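Department of Public Procurement > Student Projects > Defence Supply

Refit Contracts for Patrol Vessels at Fuvcombe: Final Project Report

Project group: Shamim Shaikh, Wing-yan Kan, Man-lok Lo
Supervisor: Veikko Saarela
Submitted Wed 8 June

1. Background

The naval yard at Fuvcombe carries out mid-life refits on inshore patrol vessels. Until the present contract, each vessel was dealt with under a separate order, and the yard negotiated price and delivery again every time a hull came in. The present contract, held by Clevex, covers 4 vessels under a single agreement and places the purchase of spare parts in the hands of the contractor.

The purpose of this project was to establish how that change affected the supply of parts, and whether the terms on late delivery were applied as written. The group did not examine weapons or communications equipment, which are bought under other arrangements and are not open to student study.

2. Sources and method

The group worked from the published contract notice, the schedule of parts attached to it, and the yard's delivery register, to which access was granted in March. The register contains 1023 entries for the first two vessels. Each entry gives the part, the supplier, the date promised and the date of receipt. Entries were copied into a single table and sorted by supplier. Where a part had been returned and sent again, the second receipt was used.

Two suppliers appear throughout the register. Grellen provides pumps, valves and pipe fittings. Siddiqui provides cable, switchboards and deck lighting. The remaining entries are divided among a large number of small firms, many of which appear only once.

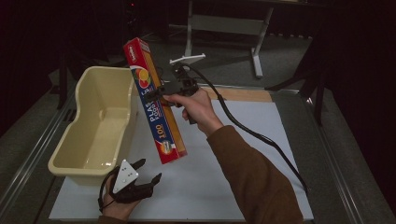 Figure 1. Box of food wrap held in a gripper.

The group had hoped to compare the register with invoices. The invoices were held by the contractor and were not released, and so nothing in this report should be read as a finding on price.

3. Terms of the contract

Under the earlier orders, the yard bought parts directly and stored them until needed. If a part was late, the cost of waiting fell on the yard. Under the present contract, Clevex must have the main parts for each vessel on site before the hull is lifted from the water. A daily charge is due if it fails to do so. The charge is limited to a fixed share of the price of that vessel, and it does not apply where the delay results from a change requested by the yard.

This last provision proved to be important. The surveys carried out after lifting led to changes on both vessels, chiefly to the fuel lines and the shaft bearings. Once a change had been recorded against a system, the contractor treated every late part in that system as falling outside the charge. The wording of the contract allows that reading but does not plainly require it.

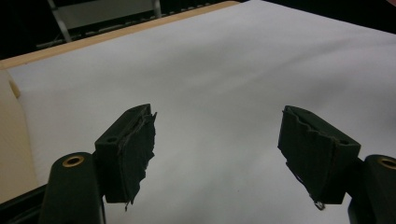
Hiu-tung Huang, replying to the draft circulated to other project groups, considered that this section was too generous to the yard. In her view the surveys could have been made with the vessels afloat, at least in part, and the changes would then have been known before the parts were ordered. A contractor, she wrote, cannot be expected to hold stock against a list that is still being written.

The group accepts the point as regards the fuel lines. It does not accept it for the shaft bearings, which cannot be properly inspected until the shaft has been drawn.

4. Findings on delivery

Deliveries from Grellen were generally on time for the first vessel and late for the second. The register records the same reason against most of the late entries, namely that castings had been rejected at the foundry. There was no other approved source for the larger valves, and the refit programme was altered so that the pipework in the forward machinery space was left until last.

Deliveries from Siddiqui followed a different pattern. Cable arrived early, in some cases long before there was anywhere to put it, and drums were kept under sheeting beside the slipway. Switchboards were late on both vessels. The yard's planning office had allowed for this on the second vessel and little time was lost.

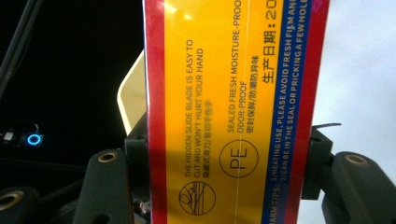
Could the yard have approved a second source for the valves before the contract was signed? It could have done so, but approval requires a pressure test witnessed by the yard's own inspectors, and no inspector was free during the period in which bids were being prepared.

The small firms performed better than had been expected. Their parts were mostly of a standard kind, such as hatch seals, hinges and hose clips, and could be replaced from a local merchant if they failed to arrive. The contract sets a threshold of 500 in the yard's accounting units, below which such local purchases need no prior consent. Foremen made regular use of this provision, and several of them asked that the threshold be raised.
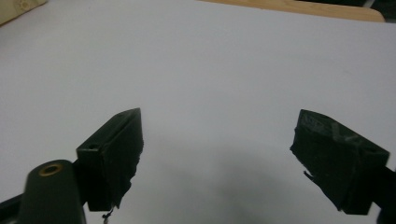 Raising it would require an amendment to the contract, and the amendment would have to be agreed with Clevex, which at present recovers a handling fee on all parts bought through its own system. The group was unable to learn the amount of that fee.

5. Recommendations

The group recommends that surveys of fuel and cooling systems be carried out before a vessel is lifted, and that the results be passed to the contractor with the order for parts.

It further recommends that the clause on changes be reworded, so that a change to one item does not remove the daily charge from an entire system. A suggested wording is given in Appendix B.

A second source for large valves should be approved before work starts on the third vessel. Inspectors' time should be set aside for this purpose in the yard's yearly plan.

6. Limits of the study

The register covers 2 of the vessels under the contract, and these were of the same class and similar age. The remaining vessels have different engines. The dates of receipt were entered by hand at the gate, and where a lorry arrived after the gate office had closed, the entry was made on the following working day. No correction was attempted.

Appendix A (delivery table) and Appendix B (suggested wording) are held by the department office and may be consulted on request to the supervisor.

Related projects
Dry Dock Booking and Idle Time in Small Naval Yards
Training Clauses in Patrol Boat Export Agreements
Storage of Long-Lead Parts: A Comparison of Two Depots
Apprentices in Warship Repair: Entry, Pay and Completion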